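Ettore Amato runs data collection at Zaken, a small company that trains manipulation policies for commercial kitchens and dish rooms. Before that he spent four years calibrating torque sensors at Fontana, and he still talks like a calibration technician. We spoke for most of a Saturday morning, joined after the first hour by Leonardo Marras, who writes the software that decides which recordings are kept.

The current project goes by the name Billeck. It covers two-handed tabletop tasks: putting cups into a basket, taking them out again, moving the basket, turning a cup the right way up. Amato describes the task list as deliberately dull.

"People want to see it fold a shirt," he said. "I want to see it put a cup in a basket from every side of the table. If the data for that is bad, the shirt data will be bad as well, and you will have a harder time finding out why."

Each recording is called an episode. It starts when the operator closes both grippers once in the air and ends when they do it again. Everything between the two closures is kept as a single file with the video, the gripper widths and the pose of each hand. Episodes on Billeck average 2 minutes. Longer ones are allowed, but Amato has found that operators get careless past that point, and that the second half of a long episode is worth less per second than the first.

The collection target for the first phase was 446 accepted episodes. At the time of the interview they had 264. I asked whether that was on schedule.

"It is on the schedule we have now," Amato said. "The first schedule assumed we would accept nearly everything."

They do not. Marras put the acceptance rate at around 85 per cent on a good day, and would not give a figure for a bad one. His checker looks at three things before a person sees the episode at all. The first is whether the pose of each hand is continuous. The second is whether the gripper width agrees with what the video shows at the moment of contact. The third is clock offset between the streams.

"The clock is the one that costs us," Marras said. "If the video is a few frames late against the width signal, the model learns to close before it arrives. It looks like a timid robot or a clumsy robot, depending on the task. You would never guess the cause from watching it."

He used to correct the offset after the session by lining up the start closure in both streams. That worked until an operator started an episode with a half closure, and the software lined up the wrong event on a whole afternoon of files. The closure now has to reach the stop at both ends, and the recorder refuses to begin if it doesn't.

Tracking is the other steady source of rejected files. Operators tend to roll their wrists outward when they reach past an object, and a marker plate turned too far away stops being useful. Amato's answer has been to change how people stand. Feet go square to the table and the elbows stay low. New operators do an hour of practice reaches before any of their episodes count.

"You can't ask somebody to think about their wrists for three hours," he said. "You can ask them to stand in a particular spot, and then the wrists mostly look after themselves."

The finger pads have been through several versions. The early ones were too soft at the tip and folded against the rim of a cup, so the width reading said closed while the cup stayed where it was. The present set is stiffer. Amato checks the screws at the start of each shift and again after lunch, and logs any pad he swaps, so that a change in grip behaviour can be matched to a change in hardware later on.

I asked how much the choice of objects mattered. Amato was cautious. Metal cups are difficult for vision because of reflections, and wire baskets are difficult because the camera sees through them to the table. He wanted both in the set early. Fledico, the catering supplier that is paying for part of the work, had suggested starting with plain plastic tubs.

"I said no to the tubs," Amato said. "You get a nice success rate in the first month, and then you have to explain why it went down."

Start positions come from a list generated the night before. The operator reads the line, places the objects, and begins. Marras would like the list to be followed to the centimetre. Amato thinks that is a waste of time, and that small placement errors do the data some good. They have not settled this, and the log has a column for placement error that only one of them fills in.
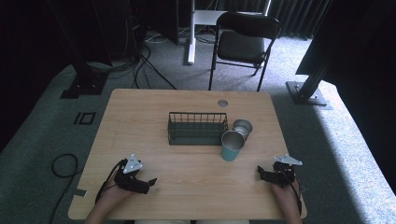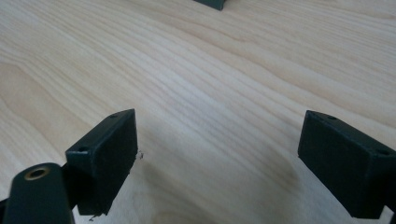
Failures are kept. If a cup tips over or a grasp slips, the operator is told to carry on and fix it inside the same episode, without a pause and without talking to the person at the recording desk. Marras tags these as recoveries and weights them separately in training. He said they had too few, partly because the operators had become good at the task.

"We tried asking people to fail on purpose," he said. "It was no use. A planned slip has a hesitation before it, and the model picks up the hesitation."

Their present approach is to rotate in new operators more often and to accept that the first day's files will be messy. Amato also shortens the rest breaks between start positions in the last part of a session, so that placements become less tidy. He was careful to say this was done with the operators' agreement and that nobody works more than three hours on the grippers in a day.

The second phase should begin in December, with a taller basket and a sink. Marras is rewriting the offset check before then. Amato has asked him to leave the threshold alone until the first phase is finished, so that all 446 episodes will have passed the same test.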